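Notebook, screwdriving cell, bench 2
24 Feb 2026

Picked this up from Rosário's entry in January, where she left the cell running but flagged that the driver arm was drifting at the first hole of the lid. I had the whole day on it. Notes below are in the order I did things, so some of the early guesses are wrong.

State when I started. Two arms, one holding, one driving. The holding arm clamps the Skustau enclosure by the sides and the driving arm takes screws from the terminal blocks and puts them in the lid. Program was the Quintela version, the last one Rosário saved. Cold start, no alarms, homed both arms, ran the empty cycle five times. No contact faults. Driver stops a little high on the empty cycle and that is on purpose, leave it.

First real lid: cam-out at the first hole. The bit climbed out of the head before torque was reached and the program carried on to the next hole as if it had seated. So two separate problems, the cam-out and the fact that the check did not catch it.

Took the bit out. Tip worn on two of the edges, visible with the loupe and easy to feel with a fingernail. The log sheet taped to the cabinet says the bit gets changed every 300 lids. The counter said less than that, but the counter was reset in January when the controller was swapped, so I don't believe it. New bit in, old one in the scrap tin. Wrote the change on the sheet and zeroed the counter again so the two agree from today.

While the bit was out I cleaned the sleeve. There was fine gray dust packed in behind the bit seat, same color as the lid coating. Blew it out, wiped the seat with alcohol on a swab, let it dry, put one drop of the light oil on the outside of the sleeve only. Do not oil the seat. Vasco did that once and the bit walked out mid-cycle.

Pull test on the new bit by hand, fine. Spun it at low speed next to a square and watched the tip. Hardly any runout. Before cleaning I could see the tip wobble without the square, so I think most of the drift Rosário wrote down was the bit not sitting all the way in. Should have looked there before touching the frames.

I did touch the frames, though. Before I found the dust I had already re-taught the tool point, so that had to be done a second time. Procedure for whoever does it next:

Jog to the teaching pin at slow speed. Touch the pin from four directions, not three. The controller accepts three but the error it reports is then meaningless. Save under a new name. Do not overwrite the Quintela frames, they are the only set we know worked with the old fixture. Today's are saved as Sirusum, both the tool frame and the lid frame. Reported error after the second teaching was well under the old one.

Then the lid frame. I used the corner holes themselves with the bit lowered by hand, three holes to set the frame and the last one to check. Keep the arm in manual with the speed turned right down and stop as soon as the bit is in the recess. If you feel it touch the wall of the hole, back out straight up and correct sideways in the air. Correcting sideways with the tip down bends the compliance spring, and we have one spare. 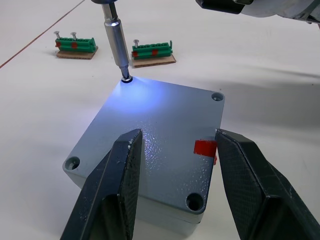 Grip was the next thing. With the fingers closed at the old setting, the box could be rocked slightly by pushing on one corner with a pen. Not much, but with the driver pushing down on a corner it is enough to tip the head away from the bit. I raised the grip force in small steps until the rocking stopped and then went back and checked the finish for marks. None on the sides. The finger faces have some scuffs from normal use and don't need replacing yet. I washed them with soapy water, dried them, and checked that the finger bolts were tight. One on the left finger took maybe an eighth of a turn. Paint-marked all of them so we can see if they move.

The red tape on the lid is the orientation mark. The program has no way of telling which way round the box is, so tape goes to the right finger every time. If a box is loaded the other way the program will still run and you will not get a fault, but the log will have the holes in the wrong order and the torque data is useless for comparing. Please don't use the red tape for anything else on this bench.

Terminal blocks: they stay on their cardboard. I tried one straight on the tabletop and it slid when the bit came down on the screw. On the cardboard it stays where it is put. I drew a pencil outline around each piece of cardboard so they go back to the same spot after cleaning. If an outline gets wiped off, re-teach the pick points, don't eyeball it.

Now the missed check. The seating check looks at torque and at depth, and passes if either one is good. That is how it was set up for the Sturnska job, where the depth reading was bad. Here both readings are fine, so I changed it to need both. Tested by putting a screw in crooked on purpose. Old check passed it. New check stopped the cell, lifted the driver and raised the message, which is what we want. Then pressed resume without fixing anything, to see what it would do. It tried the same hole again, failed again, and stopped for good. Fine.

Final run, new bit, Sirusum frames, new grip force, both-conditions check. I ran 100 screws on the practice lids. One stop, at the second hole, and that one was a screw with a damaged head, so a correct stop. No cam-outs. Cycle is slower by about 5 percent with the stronger grip since the fingers take longer to close. Rosário says that is all right for now.

Vasco came by at the end and asked whether the cable on the driver arm should be re-tied. It rubs a little on the housing when the wrist is turned all the way. I put a sleeve of spiral wrap on it and added a second tie, loose enough to slide. Watch it for the next few days. If the wrap shows wear, the cable needs to go around the other side, and then the wrist limits have to be changed as well.

Left to do:

Order bits, same size, one pack. Order compliance springs, two.
Copy the Sirusum frames to the backup stick. I did the controller backup but the frames are stored separately.
Get the bit counter to survive a controller swap, or go back to paper only. Two counts that disagree are worse than one.
Ask Rosário whether the old fixture is coming back. If not, the Quintela frames can be archived.
Repeat the runout check after the next 100 lids and write the number here, with the bit still in, before cleaning anything.

Powered down both arms, air off at the wall, key is in the drawer under the cabinet.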